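Home | Lists | Archive | Search | Log in
Filed under: Hand-guided demos, Household tasks

Re: [demo-teaching] how far apart do you start the socks?
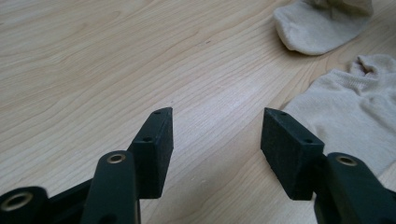 Sock pairing, gripper open, both socks still on the table.

Hi Tekle, hi all,

Tekle Lemma wrote:
> We're about to start recording sock pairing with the hand-held
> gripper and I can't decide on the starting layout. Do you put the
> socks side by side or scatter them? And do you smooth them out
> first? Our people at Alemneh all do it differently and I'm
> worried the policy will learn mush.

Oh, I have opinions on this one! We did a big batch for the Garken project, 3,850 demos by the time we stopped, and I handled a good chunk of those myself (my wrist still remembers November).

Short answer: scatter them, and leave the folds alone. In our first set we smoothed every sock flat before each take and the arm got really good at flat socks and hopeless at anything else. Now I just drop the pair and go. The one in the picture has its upper end all bunched up and I'd keep a start like that every time.

What I would make everybody agree on is the approach. Fingers open before you come down, a little pause above the table, then close on the fabric. If one person swoops in sideways and another pokes straight down, you'll see the arm dither between the two, and it's painful to watch. We wrote our version on a card and taped it up by the table, and that did more good than the 26-page guide I was so proud of.

Pale socks on pale wood were harder for us than dark ones, by the way, so mix your colors early. I left that till the end and had to go back and record around 14 hours extra. Ugh.

Also, do you let people redo a missed grab inside the same take? We keep those if the second try is clean, but the Ondgate folks throw them all out and I go back and forth on it. Would love to hear what anyone else does. I can send you the card text if you want it, it's only half a page.

Shona

--
Shona Aitken
Verkamero
4 Jun 2024

Previous message | Next message | Thread | Author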